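Findeline Jersey Underscarf, Closed Back

Home / Women / Headwear / Underscarves and Caps

Item no. 103
Brand: Findeline
Available colors: Black, Ivory, Sand, Slate, Deep Plum, Olive
Sizes: Small, Regular, Large
Availability: In stock. Olive in size Large returns in May.

Product description

The Findeline Jersey Underscarf is a close-fitting cap worn beneath a hijab, turban or wrapped scarf. It covers the hair fully, holds the outer scarf in position and gives the wearer a firm base for pins. The closed-back design extends to the nape of the neck and finishes in a flat hem. There are no ties, and no seam crosses the forehead.

The underscarf was developed by Áine Ó Flaithearta, head of pattern design at Findeline, and replaces the earlier Findeline Tube Cap. Customers who wore the Tube Cap will notice a deeper crown and a narrower front band. The band is double thickness and lies flat against the hairline. The rest of the garment is a single layer.

Fabric and construction

Main fabric: viscose jersey with elastane
Front band: double-layer jersey, self-faced
Seams: flat-locked, with one center seam from crown to nape
Hem: coverstitched
Label: heat-transfer print, inside nape
Weight: light; suitable for year-round wear

The jersey is knitted at the Bogale mill and dyed in small lots. Slight differences in shade may occur between lots. Customers who require several pieces in exactly the same shade are advised to place them in a single order and to enter "same lot" in the order notes. The warehouse will fill the order from one lot where stock allows and will contact the customer before shipping if it does not.

Sizing

Measure around the head at the hairline, above the ears, with the hair arranged as it will be worn. Long or thick hair that is pinned in a low bun generally calls for the next size up.

Small: for a close fit and fine or short hair
Regular: for most adult wearers
Large: for fuller hair, high buns or a looser fit

The front band will relax a little during the first few wears and recover after washing. If the band leaves a mark on the forehead after a full day, the size is too small and should be exchanged.

How to wear

Place the front band at the hairline with the center seam at the back. Draw the crown over the hair and smooth the nape panel downward under the collar. The outer scarf may then be set slightly forward of the band, or behind it where a visible border of color is preferred.

Fine pins may be passed through the double band. Large safety pins should not be used in the single-layer crown, as they may leave permanent holes. Magnetic fasteners hold well at the sides and under the chin and are recommended with silk and satin scarves.

Recommended pairings

Prutier Crinkle Chiffon Scarf. A lightweight scarf that holds its folds well over the jersey. The Ivory and Sand underscarves are suitable beneath the paler shades.

Prutier Modal Wrap. A heavier scarf with a soft drape. It requires one pin at most when worn over the Findeline underscarf.

Skallwood Magnetic Fasteners, set of 13. Matte finish. Supplied in a hinged tin.

Care

Machine wash cold with similar colors. The use of a mesh bag is recommended. Do not bleach. Do not use fabric softener, which coats the jersey and reduces its grip on the outer scarf. Dry flat or on a line, away from direct sun. Tumble drying will shorten the life of the elastane. The garment may be pressed with a cool iron on the reverse side, avoiding the printed label.

Deep Plum and Black should be washed separately the first time.

Packaging

Each underscarf is folded around a card insert and placed in a paper sleeve. Multipacks are sold in packs of three in one color. Mixed-color multipacks are not available at this time.

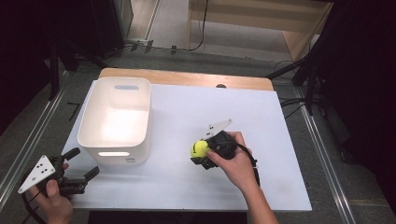 Orders of 15 or more pieces are treated as group orders and qualify for the reduced rate shown at checkout. Schools, sports clubs and employers who supply headwear as part of a uniform may request a written quotation from Dario Colombo in the group orders department. Please state the colors and sizes required, the delivery address and the name of the person authorized to approve the purchase. Quotations remain valid for 17 business days. Group orders may combine colors and sizes but may not be combined with a seasonal discount.

Returns and exchanges

For reasons of hygiene, underscarves may be returned only in the unopened paper sleeve. A sleeve that has been opened to check the color in daylight will be accepted for exchange if the garment has not been worn, washed or scented. Return postage on exchanges for size is paid by Findeline for the first exchange on each order.

Faulty goods may be returned at any time within the guarantee period, with or without the sleeve. Please include the order slip and a short note stating the nature of the fault.

Shipping

Orders placed before 1 p.m. leave the warehouse the same business day. Orders marked "same lot" may require one additional business day. Tracking details are sent by email when the parcel is collected.

Related items

Findeline Jersey Underscarf, Open Back
Findeline Lace-Edge Cap
Findeline Cotton Neck Cover
Skallwood Scarf Hanger
Prutier Modal Wrap, Long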